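Print this review | E-mail to a friend
14 comments | 31 shares

Brudach Handheld Steamer: seven months in

October 11, 2021

I bought the Brudach back in March, after my old iron dripped brown water down the front of a white shirt ten minutes before I had to leave. I paid $103 for it, and yes, I winced. You can get a steamer for a third of that. I know, I've owned two of them!

First the good stuff. It heats up fast (I'm still brushing my teeth when it beeps) and the tank gets me through three shirts before I have to go back to the sink. The cheap Jondby I had before could barely finish one. It also doesn't spit, as long as you hold it upright - tip it too far and you'll get a wet spot right on the collar.

Cotton blends, rayon, that floaty polyester stuff all my work blouses are made of: lovely, done in a minute. Linen is another story. I went over one pair of linen pants so many times my arm got tired, and they still looked slept in. If you wear a lot of linen, keep your iron.

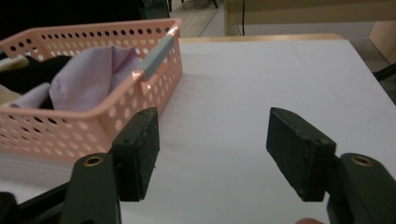

The pink basket, with lavender on top as usual.

My routine is pretty lazy. I let things pile up and then do a batch in front of the TV, hanging each piece on the closet door. The cord is long enough for that, which I can't say for the Rostami my sister swears by. Hers does have the nicer handle, though. The Brudach is chunky, and if you have small hands like me you'll be switching sides a lot.

The fabric brush that clips on the front is okay. It fell off twice the first week and now it lives in a drawer. There's also a little heat glove in the box, which I thought was silly until I steamed my own thumb.

One real gripe: the manual wants you to descale it every 3 months and they sell their own stuff for it. I use the Muton powder from the grocery store and haven't had any trouble so far.

Would I buy it again? On sale, sure. At full price I'd think about it for a while - and then probably buy it.

Was this review helpful? 223 readers said yes.

We use cookies to improve your visit. By continuing to browse you accept our cookie policy.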